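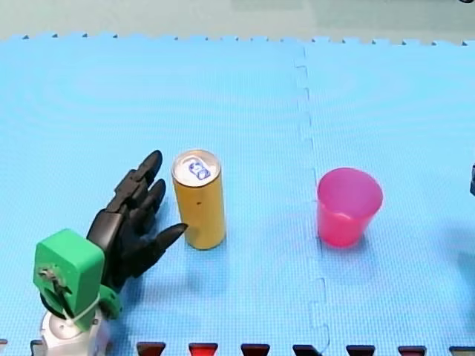 Light blue puzzle mats for the rec room - worth it?

hollis_bsmt
I'm trying to decide on a floor for the basement rec room. It's bare concrete now, painted gray by whoever had the house before us. The light blue interlocking foam tiles are what my wife likes, the ones with the fine textured surface. We have two kids under six, so cups and cans end up on the floor whether we want them there or not. Has anyone lived with these for more than a year? I measured and the space needs 70 tiles with a few left over for cutting.

dustpan4
Had them four years in a playroom. They're fine. Light blue shows everything, though. Crumbs, hair, pencil marks. I vacuum twice a week with the brush head and go over it with a damp rag when it needs it.

Do not set anything with thin legs on them. We had a small bookcase in there and the dents never came back up.

marge_in_ohio
What dustpan4 said about dents. A full soda can won't hurt it. A table leg will.

My complaint is drinks. A plastic cup stands up okay on foam if you leave it alone, but as soon as a kid steps next to it the mat gives and over it goes. The tall skinny cans are worse than the cups. We have a rule now that drinks stay on the stairs.

hollis_bsmt
Stairs are a good idea. Does the liquid get through the joints?

marge_in_ohio
Yes. Not right away. If you get a towel on it fast you're okay. If you find it the next day you have to pull up the tiles and dry under them. Juice is the one to worry about. It glues the teeth together and then they tear when you pull.

kettle_road
I'd skip foam in a basement entirely. I put down Wandeck tiles in February, the hard plastic kind with feet, and put a cheap rug on top. Air gets under. Foam straight on concrete holds damp and you'll smell it by summer.

dustpan4
Depends on the basement. Mine is dry and there was nothing under the tiles when I took them up to move.

kettle_road
Mine was dry too until I covered it. Tape a square of plastic to the concrete for a couple of days and look for water on the underside. If there's any, don't use foam.

hollis_bsmt
I'll do the plastic test this week. The hard tiles are out for the play area. The little one still falls down a lot.

tomcat996
We have the Garkovier mats, the thick ones. Two things I'd tell you.

First, buy them all in one order. I added 10 tiles a year later and the blue doesn't match. Same color name on the package. You can see the line across the room.

Second, the texture. Fine pattern is easier to clean than the deep diamond pattern. We had diamonds before and dirt sat down in the grooves, I used a toothbrush on it once and decided never again.

marge_in_ohio
Agree on one order. Mine faded by the window too, so save the spares somewhere dark and don't expect them to match later.

sal_p
Going to disagree on the texture. Fine pattern gets slick in socks. Mine slid around on the painted concrete as well until I ran the tiles wall to wall. If you leave a gap on one side the whole floor creeps that way.

tomcat996
Never had a problem with socks. The creeping is real. Leave a small gap all the way around so it doesn't buckle, but keep it small.

hollis_bsmt
Ran the plastic test, two days, no water on the underside. Going with foam, fine texture, one order, and I'm getting a low shelf for the drinks - the stairs are too far from the TV for anyone to follow that rule.

kettle_road
Check it again in spring.

dustpan4
Put the shelf on the concrete and cut the foam around it.

Related threads
Dorau shelving, are the brackets any good
Getting juice out of foam tile joints
Painted concrete peeling near floor drain
Mizuno gym bag smell, tried everything
Cutting puzzle mats around a support post

Back to top | Contact the moderators | Posts belong to their authors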